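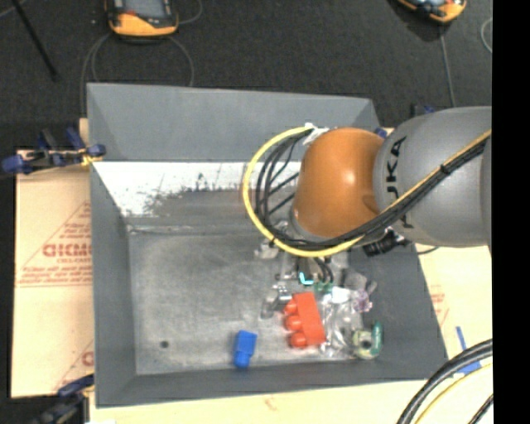 *Fig. 3. Gray bin under an orange and gray KUKA arm.*

## Shooting your first walk cycle in Plalow

Plalow assumes you have a drawing stack, a peg bar and an afternoon you weren't fond of.

1. Number your drawings in the lower right corner. Jong-dae Seol numbered the 1,154 drawings of *Druscombe* on the back, and we added this step on his account.
2. Seat drawing 1 on the pegs and press **Capture**.
3. Swap the drawing and capture again. Repeat until the character has taken both steps.
4. Open **Timing** and choose *On twos*. *On threes* is there for people with deadlines.
5. Press **Loop** and watch the feet – if they slide, the background pan is set too fast.

**Note:** Preview stops at 323 drawings. Split longer scenes before you start.

**Caution:** *Clear Reel* does what it says and doesn't ask twice. Autosave runs every 60 seconds, so you may lose up to a minute of captures.

To add a soundtrack, see "Reading the Bar Sheet."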